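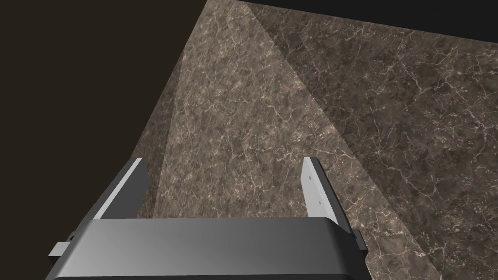
仿真环境中的左侧夹爪，两指张开，前方为带纹理的大理石面。

首页 机构概况 研究动态 人物访谈 出版物 联系我们

示范数据从何而来：访Nonent研究所数据采集组负责人贝内迪克特·吕蒂（Benedikt Lüthi）

2018年6月13日

在Nonent研究所位于戈夫利（Govley）的办公楼内，数据采集组占用二层东侧的一间长形房间。操作员坐在隔板之间，佩戴头显，双手各持一只手柄，房间里多数时候只能听到空调和偶尔的口令声。他们面前没有实体机器人，全部动作都发生在名为Dallus的仿真平台中：一台双臂机器人在虚拟的居室内移动、伸手、抓取、放置，每一次操作都被完整记录，供后续的模仿学习使用。

贝内迪克特·吕蒂自该组成立起即担任负责人。他此前从事工业装配线的示教编程，对“教机器人做事”这一表述持谨慎态度。“我们提供的是例子，”他在访谈开始时说，“例子的质量决定系统能学到什么，这一点与人员培训很接近。至于系统最后学成什么样，那是算法组的工作，我不代他们回答。”

据吕蒂介绍，采集组现有九名操作员，另有两名审核员专门负责回看记录。截至访谈当日，通过审核并入库的示范共计2781条。每条示范从机器人在房间内的起始位置开始，到任务完成或操作员主动终止为止，其间各关节的角度、夹爪开合程度、底盘位移以及各路相机的画面按同一时钟保存。

谈到相机，吕蒂作了较详细的说明。平台为机器人设置了头部视角和左右腕部视角。头部视角用于判断机器人与家具、墙面之间的相对位置，腕部视角则用于接近物体的最后一段。他指出，外界往往只关注腕部画面中夹住物体的那一刻，而一条示范中占时间最多的，是移动和调整姿态的过程。“手还空着的时候，画面里可能只有一面墙，或者一块台面。初次参与审核的人会问，这些片段能否剪掉。我们的规定是不剪。系统在实际运行时同样会遇到这样的画面，它需要知道此时应当怎样动作。”
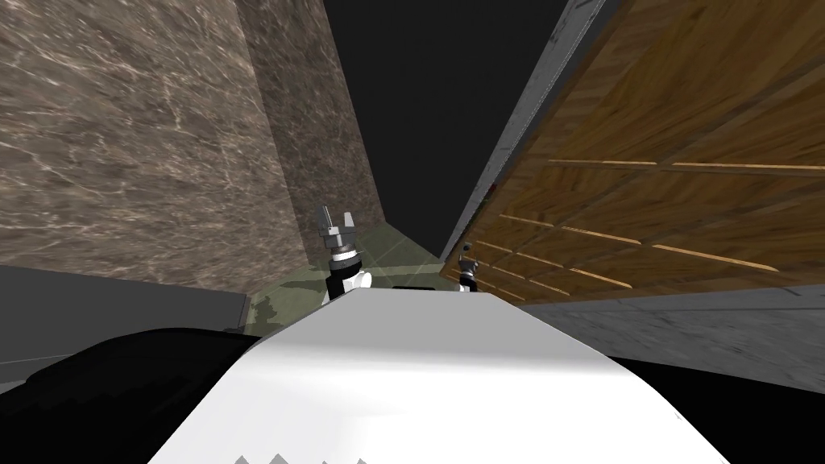

头部视角：白色机身前方可见两侧手臂的夹爪，左为大理石纹理墙面，右为木质面板，远端为绿色地砖。

狭窄位置的操作是访谈中反复出现的话题。吕蒂表示，居室模型中有若干处墙体与柜体相距较近，双臂机器人进入这类区域时，操作员须同时留意两侧手臂。早期记录中，手臂外侧与墙面发生接触的情况较为常见，仿真引擎会如实计算接触力，而操作员在头显中感受不到任何阻力，往往在接触发生之后才有所察觉。

采集组为此修订了操作规程。操作员在进入狭窄区域之前，须先将双臂收至机身前方，停顿片刻，再继续移动底盘。“停顿”一项曾引起讨论。算法组的同事担心，大量静止片段会使模型学到犹豫不决的行为。双方最终商定，停顿时长设置上限，超过上限的记录退回重做。吕蒂认为这一安排总体可行，但也承认执行中尺度不易统一：“有的操作员动作天生就慢，他的停顿和正常移动之间没有清楚的界线。审核员需要看整条记录，看前后是否连贯，单凭一个数值不能下结论。”

记者问及视角畸变对操作的影响。吕蒂答称，头部相机大幅俯仰或侧倾时，墙面和柜体的边线在画面中呈明显的斜线，新操作员容易误判距离。培训的第一周因此不安排抓取任务，只要求受训者在各个房间内行走，将左右夹爪依次移至指定位置，再退回原处。培训用的房间模型由齐奥乌科夫斯基（Ziółkowski）工作室制作，共九种布局，墙面、地面和家具的材质可以更换。同一任务在不同布局中重复采集，目的是避免系统把某一种墙面颜色或地砖样式当作任务本身的线索。

对于材质的选择，吕蒂的看法比较务实。他说，工作室最初交付的模型表面过于干净，后来增加了石材纹理、木纹和带斑点的饰面。“有些搭配，室内设计师看了可能会皱眉。对我们来说，纹理丰富一些没有坏处，腕部相机贴近表面时，至少有东西可以参照。”他补充说，模型边界之外的区域目前仍为单一深色，画面中时有出现。采集组已将这一问题提交平台方，双方对是否需要处理尚无一致意见。

关于单条示范的取舍标准，吕蒂提供了一份内部文件的摘要。其中规定，任务目标达成但过程中出现明显碰撞的，记为“可用，待标注”；目标未达成但过程规范的，单独存放，不与成功示范混用；因设备断连、头显移位等原因中断的，一律作废。他特别提到第二类。采集组起初将未达成目标的记录全部删除，去年九月起改为保留。算法组在分析系统的失误时，需要有人类操作员在相近情形下的失误作为对照，而这类材料事后很难补采。 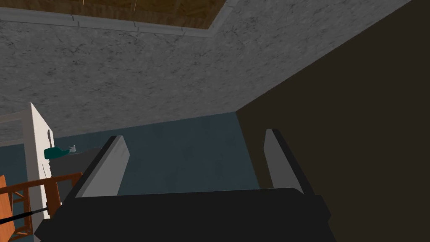 张开的夹爪与室内环境：左侧深灰色台面上横放一只蓝绿色瓶子，左下方为橙棕色木椅。

访谈后半段，吕蒂在工作站上调出数条记录，逐条说明审核员的关注点。对于横放的瓶子一类物体，他表示，操作员之间的习惯差异较大。有人倾向于从瓶身中部抓取，有人偏好靠近瓶颈的位置，也有人先调整底盘，使夹爪与瓶身方向垂直之后再伸手。采集组没有规定统一的抓法。“如果九个人都按同一种方式去拿，数据看上去会很整齐，但物体换一个朝向，系统可能就没有对应的经验。我们只要求每个人在自己的一条记录之内前后一致，中途不要无故改变主意。”

房间里的其他物品也在考虑之列。椅子、门框、台面边沿都可能进入手臂的运动范围，操作员在接近目标时应当绕行，不得借助仿真平台的重置功能挪动家具。吕蒂解释说，重置在调试阶段是允许的，正式采集时该功能在操作员一侧被关闭，只有审核员可以启用，并须在日志中写明理由。

记者注意到，操作员每工作一段时间便会摘下头显离开座位。据介绍，组内对连续佩戴时间有明确限制，轮换表由操作员自行协商后报吕蒂确认。疲劳对数据的影响可以从记录中看出：手柄的细小抖动增多，夹爪在目标附近反复开合，接近路线变得迂回。这类记录未必不合格，但审核员会在备注中写明，并建议当事人休息。吕蒂本人每周也参加采集，他说自己的退回率在组内并不算低。

对于仿真数据能否用于实体机器人，吕蒂没有给出肯定的答复。他认为夹爪的几何外形、手指行程和相机安装位置可以做到与实物相当接近，表面摩擦和物体变形则仍有差距，软包装和布料尤其如此。采集组目前不安排布料类任务。“有人建议先采下来再说，我不同意。物理计算不可靠的时候，操作员会去适应仿真里的那一套规律，练出来的手法到了真机上是没有意义的，还要花时间纠正。”

在人员方面，采集组计划再招收操作员，报名者无须具备机器人专业背景。吕蒂介绍，现有成员中有人曾从事钟表维修，有人做过物流分拣，也有在读学生。面试时会安排一次试操作，内容是在厨房布局中将指定物品移至另一处台面，不计成绩，主要观察应试者遇到遮挡时如何处理。有经验的电子游戏玩家上手较快，但其中一部分人动作过于急促，需要较长时间适应审核要求。

吕蒂最后谈到示范的文字说明。每条记录入库时须附一句任务描述，过去由操作员自由填写，同一动作出现了多种写法，检索颇为不便。采集组现已拟定一份词表，对“拿起”“移开”“放入”等动词的使用范围作出规定，旧记录由两名审核员按入库顺序逐条改写。该项工作尚在进行，词表的修订稿将在下一次组务会议上讨论。

（本文引语经受访者审阅。）

上一篇 下一篇 返回人物访谈列表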